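新人求助:工作室第一台机械臂怎么买,预算怎么排?

我们在仿真里先把桌面这一套搭起来了,白色机械臂装在深色底座箱上,木桌上摆了盘子、花瓶、烛台、小瓶子。接下来要买真机了,想听听大家的意见!
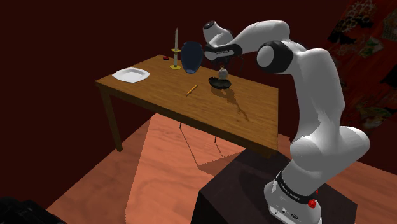 慢热的螺丝刀:先别急着比臂的型号,把夹爪、底座、线缆、备件单独列一张表。我当年就是钱全砸在臂上,夹爪等到下一个季度才批下来,干瞪眼。

楼主 Pirel:收到!补充一下背景。我们是做小件摆放和陈列的工作室,代号 Pluduvero,主要想让机械臂帮忙摆桌面上的小东西,给客户出陈列样板。现在手里两份报价,一份是 Beaudoin 的整套(臂、控制柜、夹爪、上门安装全包),一份是从 Pumdale 买单臂,其余自己配。第二份便宜不少,看得我心痒痒。

半夜拧螺母:单臂党来了!自己配真的好玩,夹爪想换就换,哪天想上吸盘也不用看别人脸色。你们摆的东西里要是有高有矮、有扁有圆,两指夹爪肯定不够,早晚要加第二种末端。整套方案里换末端要另外询价,这点先问清楚。

灰鸽子:不同意楼上。自己配好玩的前提是有人懂通讯和安装,楼主工作室里有没有这样的人?没有的话,省下来的钱最后都变成加班。我站整套。

半夜拧螺母:加班也是学东西嘛,哈哈。

灰鸽子:老板可不这么记账。

楼主 Pirel:有一个同事会写控制程序,机械那边基本是零。仿真就是他搭的,从装环境到能动起来花了 2 周,我觉得特别值!之前开会大家对着产品册讲臂展,谁也讲不明白,现在直接在仿真里拖底座,够得着够不着一眼就知道。

慢热的螺丝刀:仿真先行这个思路我举双手赞成。买之前把最远的那个取放点和最靠近底座的那个点都跑一遍,靠太近有时候比够不着还麻烦,关节会拧成很别扭的姿势。还有底座的高度,别照着仿真随手填的数去订做,先量你们真实的桌子。

楼主 Pirel:这个提醒太及时了,底座高度确实是随手填的……明天就去量。

南墙撞过:说说预算。我们那边列表分 5 栏:本体、末端、安装底座、安全防护、备件和培训。前两栏大家都记得,后三栏年年漏。急停和围挡一定要写进第一期,别想着后面再补,后面永远有更急的东西。另外夹爪指尖垫是消耗品,我们留了 800 块专门买垫子和小零件,夹瓷的玻璃的东西时换得特别勤。

灰鸽子:+1,垫子这个太真实了。

半夜拧螺母:垫子可以自己打印啊,软料打出来效果很好,哪用得着单列。

南墙撞过:打印过,夹光滑的瓶子打滑,后来还是老老实实买。你的物件粗糙的话也许行。

半夜拧螺母:好吧,我夹的都是木块,这条我收回一半。

不吃香菜:问个没人问的,楼主的物件里有没有特别轻、特别细的?比如笔、蜡烛这一类。这种东西夹爪开合行程和最小夹持力比负载重要得多。很多人看报价单只盯着能举几公斤,你们摆陈列根本用不到大负载,选小一号的臂,把差价挪给末端,我觉得更划算。

楼主 Pirel:有的有的!笔和蜡烛都在清单里。小一号这个方向我们还真没想过,Beaudoin 那边正好有小型号,周二让他们改一版报价。

灰鸽子:改报价的时候顺便让他们把质保和上门响应时间写进合同,别只口头说。

慢热的螺丝刀:再问一句交期。臂到了夹爪没到,或者反过来,验收期会白白走掉。让两样东西一起发货,验收从装好那天开始算。

楼主 Pirel:记下了。目前的想法是分 2 期:第一期小型号整套加急停围挡,第二期再加吸盘,到时候自己配,让半夜拧螺母满意一下,哈哈!表格我今晚重新做,新报价出来了贴上来给大家挑毛病。

半夜拧螺母:满意了!吸盘选型到时候叫我。

南墙撞过:表格贴出来的时候把运费和税也列上,我看看跟我们去年差多少。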